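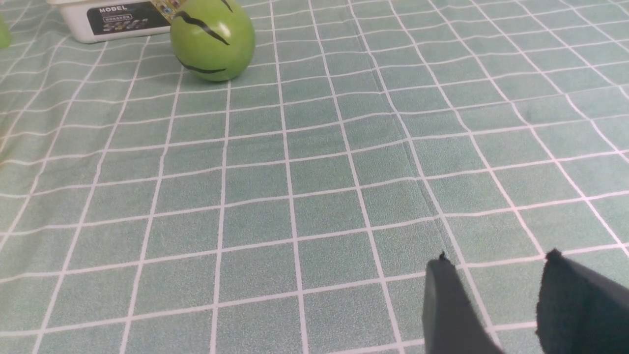
Ticket 1162, Gagnon Table Linen support
Product: Idby grid cloth, green
Status: open, waiting on customer
First up, I love this cloth and I'm not after a refund! I bought it for the pretend-food table in our play space at Felleck, the kids call it the picnic, and the colour is bang on. My trouble is that it won't lie flat. It came folded very tightly and the fold lines have stayed put. The long one running down the right of the watermelon ball is the worst of them, and you can follow it by the little kinks in the white lines. I'd love a proper fix, as I'm hoping to buy a second one for the craft bench.

Reply from support, 9:40 am
Thanks for the lovely note. Could you tell us how long the cloth has been out of its packet, whether anything has been tried so far, and whether it has been washed? Please don't iron it directly until we know which version you have. There should be a batch number on the cardboard sleeve.

Customer, 11:15 am
Out of the packet for 7 days, never washed. Sleeve went in the recycling, sorry, so no batch number. Tried so far:
- Left it spread out overnight. Small folds much better, long one the same.
- Rolled it around a cardboard tube for an afternoon, pattern side out. Great for the corners! Did very little in the middle.
- Smoothed from the centre with the flat of my hand. Works nicely until it reaches the wall side, and then it all bunches up back there.

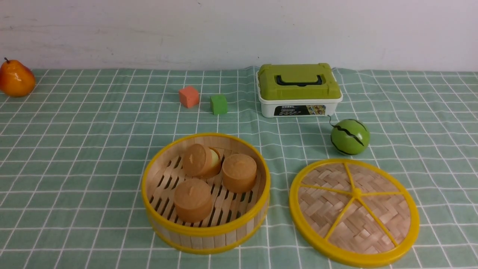
I think the bunching might be a separate thing. The table is pushed hard against the wall, so whatever I smooth out has nowhere to go. Does the cloth need a certain overhang at the back? Mine has almost none. The table is 100 cm long if that helps.

Reply from support, 1:30 pm
It does help. Pull the table out from the wall by a hand's width, let the back edge hang free, and smooth towards it again. For the long fold, lay a dry cotton tea towel over it and use a hair dryer on low, keeping it moving. Then put something with a wide, flat base on the line while it cools. Avoid anything small and heavy, which can leave a mark of its own.

Customer, 3:05 pm
Table's out from the wall and what a difference that makes to the smoothing! Going to do the hair dryer after the kids pack up. For the flat weight I was thinking of our toy steamer, the Anen one, with a few books inside. Would this be wide enough?

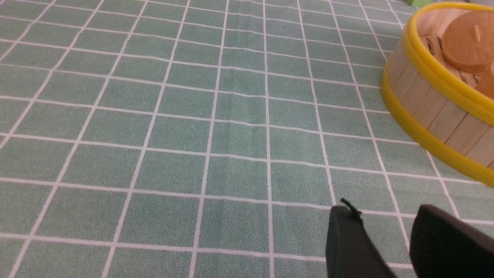 Steamer side-on, yellow band at the base. Some ripples in the cloth beside it.

It measures 46 cm around the bottom. I can take the orange piece out first. My only worry is the lower band leaving a ring.

Reply from support, 3:50 pm
The size is fine, but we share your worry about the ring. Put the folded tea towel underneath and leave it for an hour at most. Could you also send one of it with the lid on, so we can see whether books would sit on top instead? 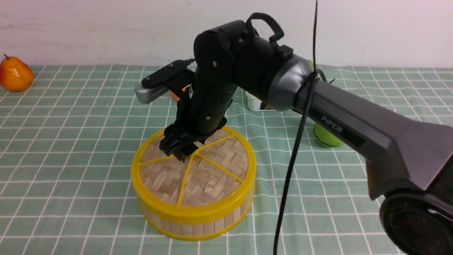

Lid on: woven bamboo with thin yellow spokes.

Customer, 4:20 pm
Looking at that weave I'd sooner not stack books on it, it's too nice. I'll use a big baking tray and keep the steamer for the dumplings. Please leave the ticket open until I've had a go with the dryer, and if you could check whether the craft bench size comes in the same green, I'd be thrilled.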